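Home | About us | Our table | Gift boxes | Visit | Contact

About Lukemo

Hello and welcome! Lukemo is a small packing house for gifts, care parcels and the odds and ends people want to send to somebody they miss. You bring us the things (or post them to us, plenty of people do) and we sort them, box them, tape them up and get them on their way. We love this work, and we hope it shows when the box gets opened at the other end.

Frøydis Viklund started Lukemo in June, the summer after her sister moved north with two small kids. She was sending a parcel every couple of weeks and her friends kept asking if she could fit theirs in too. Wael Badawi joined her soon after, and we now send out 600 boxes a year from our room on Skjelbred, which still feels like a lot of tape!

Everything starts with the soft things. Stuffed toys are Wael's favorite, and the curlier the fur the happier he is. They go into a white-lined box first and get a good look before anything else is chosen to go with them. Yellow tape is our house tape, so you'll find it on the rims of our sorting boxes as well as on a roll somewhere near your elbow.
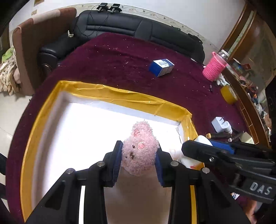
The big table

We do have shelves. We hardly use them. Nearly all of our sorting happens on one big table with a deep-colored soft cover, because small things stay where you put them and nothing rattles or rolls off. It does collect lint and crumbs like you wouldn't believe, and Sigrun Öberg goes over it with a brush whenever she gets the chance.

We like to spread a parcel out before we pack it. A shiny red package can sit up against a white box with green edging, a pen-like item can lie off to one side, and the fuzzy pink container can stay well back where it won't get knocked. Once it's all on the cloth you can start to see which piece wants to go in next to which, and that's the fun part.

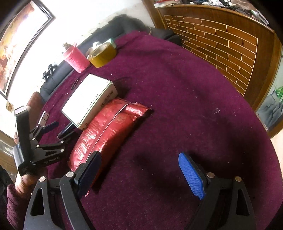
What we pack

Baby gifts, student parcels, get-well boxes, birthday surprises, and once a whole set of jam jars in knitted covers (all 15 arrived in one piece, thank you very much). We don't take food that needs to be kept cold. Parcels can weigh up to 10 pounds. If yours is heavier, ask for Margit Solberg and she'll help you split it in two.

Come and see us

Drop-ins are very welcome, and so are kids who want to pick out a card. Ring the bell marked Lukemo, then come up the stairs and turn left at the coats.

Share this page
Shares: 100 | Comments: 15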